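Jun 28, 2018

**Cirero Water Test Kit, used for one season on our river**

Our small river group bought the Cirero kit because the town council asked for numbers. We had complained for two years about the drain near Zullden, and the answer was always the same: please bring data. So this review is from people who are not chemists and who must convince other people who are not chemists.

The kit has 40 test strips for nitrate and 30 for phosphate, a color chart, and a booklet on how to write down your results. The booklet is the best part. It explains how to note the place and the hour, and our council accepted the form without changes.

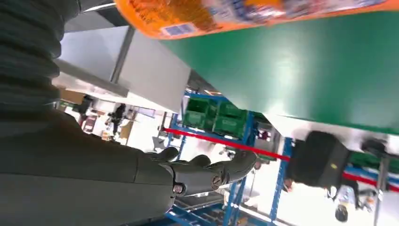
*Dark gray robotic hand, with an orange package above it.*

The strips are easy to read for nitrate. For phosphate I am less happy – the two lowest colors look almost equal in evening light, and two of us often gave different answers. I would not use these strips alone in a formal complaint under the water law. For a first letter they are good enough.

I also tried the older Tilomeo kit, borrowed from the group in Chae. It is slower, with drops and glass tubes, but the phosphate colors are more clear. It costs 58 and the Cirero costs less than half of that.

The refill strips are sold only in large boxes, and this I do not understand for a product made for small groups. We now share one box with Chae. I give it four stars of five, and we will order again in August.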